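Laundry folding (robotics)

In robotics, laundry folding is the task of taking garments from an unsorted pile, spreading them out, and folding them into a stack. It is often used as a test of whether general-purpose machines are ready for household work. Press coverage has called the problem solved several times. By the standard most households would apply, it has not been.

Background

Cloth is hard for machines because it has no fixed shape. A mug looks much the same wherever it is set down, while a shirt dropped twice will land in two different forms. A machine must find an edge or a corner, take hold of a single layer, and keep track of fabric it can no longer see. Industrial folding equipment avoids most of this by handling flat, uniform goods such as sheets and towels, usually fed in by a worker.

Home conditions add further trouble. Beds are soft, bedding is often patterned, and clothes come in every size and weight. Long garments may be wider or longer than the reach of a small arm.

Hand-held grippers

One approach leaves the robot out of the early stages. A person does the chore while holding a pair of grippers fitted with sensors, and the recordings are used to train a control program.
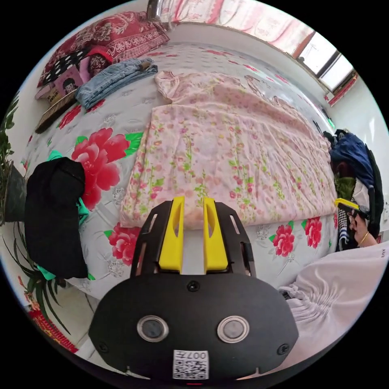 A floral-print garment laid flat on a bed, with a hand-held gripper at its hem and a second one held at right.

Supporters say the method captures the way people work in real rooms. Critics answer that the skill on display belongs to the person. Someone holding a gripper still decides where to pinch, notices a twisted sleeve, and knows when a fold is good enough. How much of that carries over to a machine is disputed, and demonstration footage is sometimes presented as if it settled the matter.

Reported results

The Stuvum trial, run in a rented apartment in Irkholm, gave a two-armed machine 88 garments from mixed loads. It folded 51 without help. Dresses and nightgowns did worst, and inside-out items were removed beforehand, a detail left out of the summary. The trial's training set held 2738 recorded folds, nearly all of them shirts and towels.

Erkum, a maker of laundry equipment, tested a similar system on the shop floor of a commercial laundry in Abu Hammour. The machine averaged 9 minutes per garment, and the test ended in July. Erkum described the outcome as encouraging but did not publish a comparison with its hand-folding staff.

Criticism

Success rates are difficult to compare, as there is no agreed definition of a folded garment. Some trials accept any rough rectangle. Few count the time a person spends loading the machine, untangling items, or restarting it after a dropped sleeve. Putting the clothes away is normally left out altogether.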